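Oiling an old table, how long between coats?
Posted in Home and Garden > Furniture
Sedirlow Community Help

brorska_lane
Hi all, bit of a rush as I want to get going before the weather turns. Got a second hand wooden table, paid 50 quid for it, top was sticky with old varnish so I've stripped it and sanded it back. Want to oil it now. Tin says leave 6 hours between coats but the man in the paint shop said overnight at least. Which is it? Also do I need to sand between coats or is that just for varnish. It'll be used for dinners and homework so it needs to cope with hot mugs and felt tips. Room is on the cold side if that matters. Thanks in advance

hartono
Overnight. Cold room means slow drying, ignore the tin, those times are for a warm day with the window open. Three thin coats, and I do mean thin. Put it on with a cloth, wait a quarter of an hour, then wipe off everything that hasn't soaked in. People skip the wiping off and then wonder why its tacky a week later.
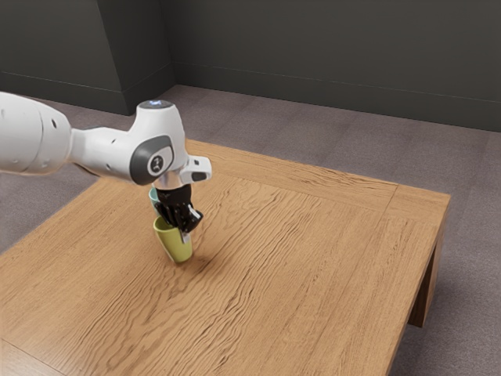
Sanding between coats, yes but barely. Very fine paper, 600 if the shop has it, along the grain, just enough to knock off the little hairs that stand up after the first coat. Wipe the dust off with a dry cloth. No need after the last one.

Do the underside as well, one coat will do. I didn't on mine and the top cupped a bit over the winter, might of happened anyway but I'd do it next time.

Mugs: use mats for the first month. It feels dry long before it's properly hard. Felt tip comes off mostly with a damp cloth if you catch it quick, otherwise a light rub with the fine paper and a dab more oil.

And lay the oily cloths out flat outside to dry before they go in the bin. Don't scrunch them up, they can heat up and catch fire. Serious about that one.

bridance
just varnish it, oil is a faff. did ours in February and already redoing the end where the kids sit

brorska_lane
Thanks both. Already stripped the varnish off so not going back to that lol. First coat going on tonight, will do the underside first. Didn't know about the cloths, glad I asked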